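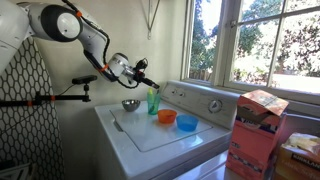
Using the top of a washer as a work surface?

Asked by Kipchumba Were

My laundry room is narrow and has no counter. There is a white top loader with the dial panel at the back, and an ironing board stored upright next to it. I put a flat white plastic board on the lid so I can set things on it, like the green cup. Is this bad for the lid? Also, will the board slide off during a spin?

2 answers

Mwanahawa Ogola
Light things are fine. I would keep it under 4 pounds total and never lean on it, as lid hinges bend. Put a piece of rubber shelf liner under the board, cut an inch smaller on each side. Mine is from Trovden and it has stayed put for 24 months. Take cups and anything with liquid off before you start a load. You also lose time every wash lifting the board, so find a spot on the wall to hang it.

Check that the board doesn't press on the control panel when you push it back.

mosoti75
just get a shelf. we did one over the machine with two brackets and never went back

Comment from Kipchumba Were: Renting, so no drilling. Will try the liner.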